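Groster Messina Desk, White
Product code: GR-257-W
Range: Messina
Category: Home and office desks

Overview

The Messina is a fixed-height rectangular desk for home offices, studios and small reception areas. It has a plain white top and is supplied flat-packed with all fixings. The same frame is used across the whole Messina range, so desks bought at different times will line up when placed side by side.

Specification

Top: melamine-faced board, white, matt
Edging: ABS, 2 mm, bonded on all four sides
Frame: powder-coated steel
Height: 740 mm, plus levelling adjustment
Top width: 1,400 mm
Top depth: 700 mm
Maximum load, evenly spread: 60 kg
Packed weight: 31 kg
Cartons: 2
Assembly: two people, hex key supplied

Surface

The matt finish is low glare and does not need sealing or oiling. It resists pencil, tea, coffee and most water-based inks if they are wiped up within the hour. Solvent markers will stain. Do not place pans or irons directly on the top. Baskets, trays and planters with rough undersides should be lifted when moved, as dragging will dull the finish over time. Self-adhesive felt pads are available separately in packs of 7.
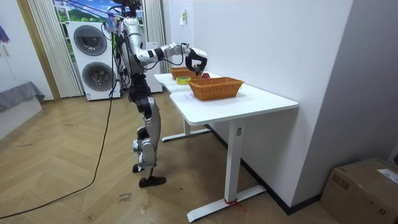
White desk top with woven wicker baskets, on herringbone-patterned light wooden flooring.

Floors and levelling

Each foot has a threaded leveller with 12 mm of travel. Set the desk in its final position before adjusting. Turn the levellers by hand until the top is stable, then check along the length and across the depth with a spirit level. On wood floors fit the clear caps from the fixings bag. On deep carpet leave the caps off and recheck the level after a week, when the pile will have settled.

Assembly notes

Lay the top face down on its packing sheet. Fit the side frames loosely, add the rear rail, and tighten all bolts only once the frame is square. Do not use a power driver on the inserts in the top. Replacement inserts are stocked under part number GR-200 and are sold singly.

Compatible items

Flover under-desk drawer, white or grey. Uses the pre-drilled holes on the right-hand side only.
Flover cable tray. Clips to the rear rail, no tools needed.
Messina linking plate. Joins two desks of equal depth.

The Flover monitor arm clamp fits tops up to 30 mm thick and can be used on the rear edge. It should not be fitted within 200 mm of a corner.

Delivery and returns

Stock is held at the Skosbridge warehouse. Orders go out on a pallet service to the ground floor. Delivery to an upper floor can be added at checkout for addresses with a lift. Unopened cartons may be returned within 28 days. Assembled desks cannot be returned unless faulty. Transit damage must be reported within 2 working days, with the carton label number.

Guarantee

Frame: seven years
Top and edging: two years
Drawer runners and clips: one year

The guarantee covers indoor use in dry rooms. It does not cover swelling of the board caused by standing water, or damage from tops that have been cut or drilled after purchase.

Page last revised May 23, 2026. The grey top returns to stock in November.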